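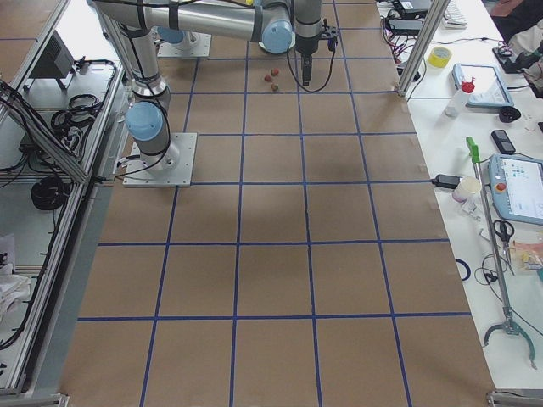

Brown kraft paper, divided up with dark blue tape.

Green packaging claims: your questions, our doubts

Last updated 3/14/24. Answers by Aldana Ocampo and Heino Dzene. We buy what we test, and we don't take ads from packaging companies.

Is brown paper greener than white paper?

Sometimes. Brown kraft usually skips the bleaching step, and that does save chemicals and water. But the color by itself tells you very little. You can dye paper brown, and you can print a brown pattern on a plastic-coated box. Companies know that shoppers see brown and think "forest." Turn the package over and look for a plain statement of how much recycled fiber is in it. No number, no credit from us.

What does "made with recycled material" mean?

Less than you'd hope. A mailer with a small amount of recycled fiber can say it, and so can one that's nearly all recycled. Look for "post-consumer" as well, which means the material was used by somebody and thrown out. Scraps swept up at the mill and fed back into the machine are a different thing. Mills have been doing that for ages to save money.

I bought Ledau mailers because the box said "earth safe." Was I fooled?

We'd say you were sold a phrase. We wrote to Ledau in April and asked what "earth safe" was measured against. The reply ran to two pages and didn't answer. The mailers themselves are decent, and they held up fine in the mail. If you like them, keep using them, but don't pay extra for two words that have no test behind them.

Can I put compostable bags in my backyard pile?

Read the small print first. A lot of compostable plastic is meant for industrial composting, where the heat is higher and stays high for a long time. Kadri Petrauskas kept one Dresuner bag in her home pile for 438 days. She dug it out in one piece, muddy, with the logo still readable. In fairness to Dresuner, the box did say "where facilities exist," in type so small that she needed her reading glasses.

If your town has a curbside compost program, call and ask whether they take the bags at all. Plenty don't, because the sorting crew can't tell them from ordinary plastic.
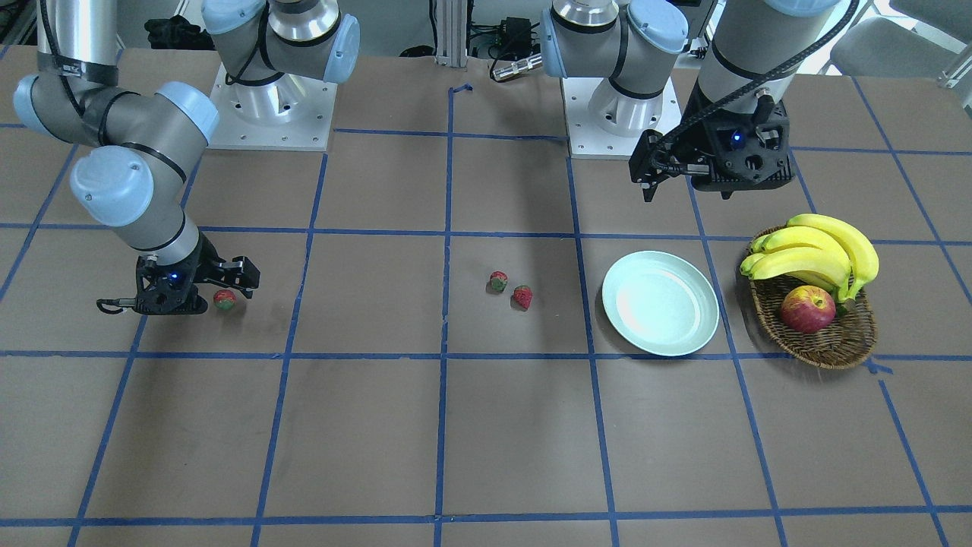
And if they don't take them, the bag most likely ends up in the landfill with everything else, where it has no special advantage that we've been able to confirm. Food scraps in a plain bin with no liner work just as well. You'll have to rinse the bin.

Is "biodegradable" the same as "compostable"?

No, and be more suspicious of the first one. Almost everything breaks down if you wait long enough. Unless the label says how long it takes and under what conditions, the word is decoration.

Does tape ruin paper for recycling?

Usually not in small amounts. Most mills screen out bits of tape. A box wrapped all the way around in plastic tape is another story, so pull off what comes away easily. Paper tape with a water-activated glue is the easier choice, although the reinforced kind has threads in it, and we've had three different answers from three different recyclers about those.

Paper bags or plastic bags?

It depends what you count. Paper takes a fair bit of energy and water to make, and it's heavier to ship. Plastic is a much worse thing to have blowing around a creek. Anyone who gives you a one-word answer is probably selling one of them. The bag you already own and keep using is a safe bet - cloth, plastic, whatever it is.

The Druvska calculator says I saved 60 trees. Can that be right?

We doubt it. Teodor Lundgren entered one household's paper towels for a year and got 60 trees. He then entered the same towels a second time, changed only the zip code, and got 30. We couldn't find the method anywhere on the site. A calculator that won't show its work should be treated like a horoscope.

What about carbon-neutral shipping?

We're not fans. It nearly always means the seller paid for offsets, and the quality of offsets is all over the place. Ask which project the money went to. Rønning, to their credit, named theirs the same day we asked - we still couldn't find a recent report on it.

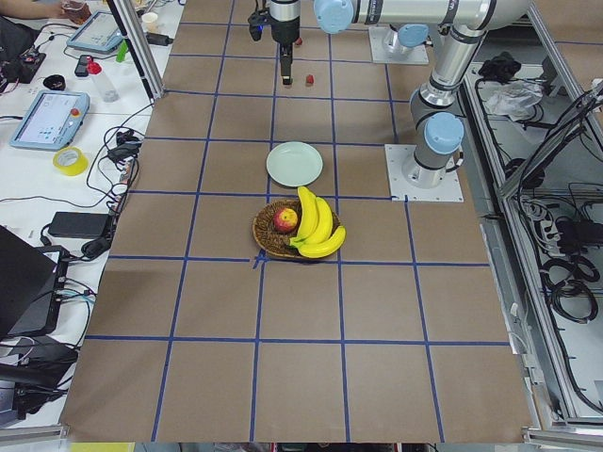 Strips of blue tape on brown paper, running both ways.

How many of the labels you've checked hold up?

Our list has 1,379 entries so far. We don't publish a pass rate. Readers send us the labels that already bother them, so the pile is lopsided and any percentage would mislead you.

Can I send you a label?

Yes. Send both sides, the store name, and the price you paid. Čestmír Šimek opens the mail and will write back if we take it on. Please flatten boxes first, and please, no used pizza boxes.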